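Lornevero opens its kitchen simulator to small robot labs

A robot arm that can practice in a kitchen all night without breaking a single cup -- that is the pitch behind Lornevero, a simulation kit that went on general release in November after a long trial with a handful of teams.

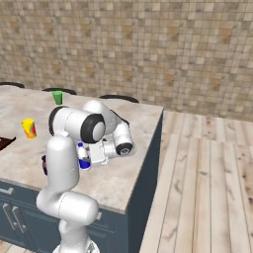

The kit comes from Ornetti, a small software firm that used to make walk-through models for kitchen showrooms. It still has a great eye for a countertop. Lornevero ships with 36 kitchens, from narrow galley layouts to big open rooms with an island, and 192 household objects to put in them. Users pick a room, drop in an arm, scatter some groceries and cups, and start running pick-and-place tasks. Every item can be moved, swapped or tipped over between runs, either by hand or by a script that shuffles things on its own.

Colton Ouellet, who leads the project at Ornetti, said the clutter got more of the team's time than the robots did. "A bottle alone on a bare table is a pretty easy day for an arm," he said. "Put a can nearby and a cup behind it, and now the arm has to think about where its elbow goes. We wanted people to run into that on the first morning."

We spent a week with the release version on an ordinary office desktop, and it is a lot of fun to use! Setup took one evening, most of it downloading. The first grasp we tried knocked the target flat, the second pushed it along the counter, and by lunch the next day we had a script that picked up bottles and set them back down in rooms it had never been tried in. Watching the shuffle tool rebuild a counter and send the arm straight back to work is strangely hard to walk away from.

The nicest surprise was the replay view. Each run is saved in full, so you can stop at the moment a finger clips something, swing the camera to the other side of the island and see exactly what went wrong. Stivdale, a robotics teaching lab that took part in the trial, now has students hand in replays with their homework.

There are gaps. Liquids are missing, so nothing pours. Soft things such as dish towels behave like stiff card, and Ornetti says cloth will have to wait for a later update. Only 2 arm models are included for now, though you can import your own if you have the joint files, and the guide for doing so (written by Visser, the contractor that built the import tool) is clear and patient.

Lornevero is sold as a yearly license per lab, with a free version for classrooms that leaves out the script tools. A bathroom pack is next on the list, and Ouellet said the team is already arguing over toothbrushes.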